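Session 7: Clearing a table (the sorting problem)
Notes to accompany the Friday practical. Mahmoud El Idrissi

Most catering manuals treat clearing as if it needed no thought. You scrape, you stack, you carry. The Vornik guide, still on our reading list against my wishes, spends 85 pages on laying a table and 2 on clearing one. I have my doubts about anyone who thinks that is the right balance.

The usual advice is "waste first, then crockery". Fine, but what counts as waste? A paper tissue, yes. A snack wrapper, yes. A chopstick depends on whether your kitchen washes them or bins them, and the guide doesn't say. Decide before anyone picks anything up. 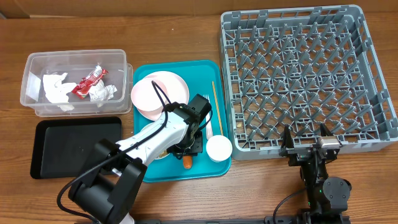 Then there is the claim that each container should have one job and keep it. I agree in principle. In practice people put the nearest thing in the nearest box, and a see-through bin for rubbish is easily mistaken for storage. Labels are said to cure this. Wilfredo Saludo tried them in his canteen last November and remains unconvinced, as do I.

Bags and liners

A liner is supposed to save cleaning. Perhaps. A large thin bag dropped in without being opened out bunches up and takes the space you wanted for the rubbish. If you use one, open it fully and fold the top over the rim all the way round. Check the corners too. 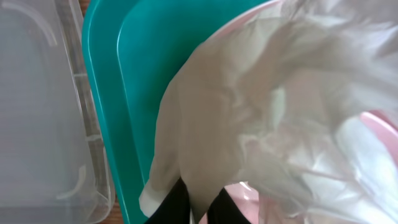
Fig. 1. White plastic bag hanging into a teal bin, bunched towards the upper right. Clear container alongside.

Crockery, cutlery and the rack

The guide says to stack by size, largest at the bottom. No quarrel there, although a bowl stacked on a plate hides whatever is left on the plate, so look before you stack. Rice is the worst offender. It gets on to trays and then into the sink, and a quick wipe seldom shifts all of it.

I am also asked every year whether paper cups may go in the rack "just for now". No. Things put down for now stay there. The rack is for washed items that will be used again, stood between the pegs with space to drain.
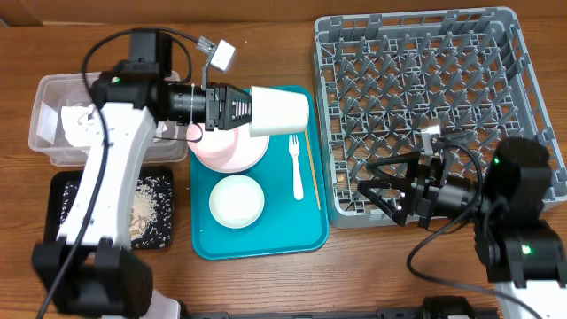 Fig. 2. Pink bowl on a pink plate, fork and chopstick on the teal tray; rice grains on the black tray; rack to the right.

For next time

Clear one table at home twice, once in the guide's order and once in your own. Write down where each item ended up and anything you had to move a second time. Half a page will do. Give it to Bakari Mwakalinga before the session, and please don't tell me the guide's order worked better unless it did.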